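Category: Grantee Updates › Workplaces
2 comments · 6 shares

Lukumay Fund — progress report for June
Project: Shared desk refit, Andaren building
Prepared by Chelsea Bickerstaff for Gönül Dağdelen

Work this month

The second floor is now fully on the shared desk plan. All 74 staff have given up assigned drawers and moved their personal items to the lockers by the stairs. The old pedestal units went out in two loads and the carpet under them has been cleaned. Two of the lockers have bad hinges and Jeltard has agreed to replace them.

Miyuki Nakajima finished the written guide to keeping worktops clear. It runs to one page and is taped inside each locker door. The main rule is that a table is left at the end of the day with a pen cup on it and nothing else. Paper goes to the trays, mugs go to the kitchen, chargers go back to the wall rack.

Spending

We spent $775 this month against the small items line. Most of it went on cups, markers and cable ties, with the rest on cleaning supplies. The tables themselves were paid for in the first stage and there is nothing further to claim on them.

Issues

The white tops show every mark. Güven Dursun tried the spray we already had and it left streaks, so we changed to a plain damp cloth and a dry one after it. Marker ink comes off if it is caught the same day. We have asked people not to write on loose sheets without something underneath.

Glare has come up again. The overhead panels reflect in the tabletops, and people who read on paper find it tiring by late afternoon. Berkay Akyol is getting a price for diffusers from Hekuron. We may need to move money between lines to cover this and will write separately if so.

Tabletops

The cups have held up well. They are small, so they take a pen or two and do not turn into a place to store scissors and old receipts.

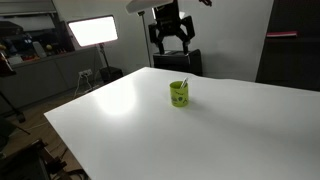 White table with the green cup and one pen or marker in it.

Next period

— Fit the replacement locker hinges
— Decide on diffusers once the price is in
— Start on the third floor, beginning with the supply closet
— Short staff survey, six questions, run by Miyuki

We do not expect any change to the end date.

Recent updates
Lockers in, pedestals out
Choosing a tabletop finish
Kitchen shelving: final report
How we label the supply closet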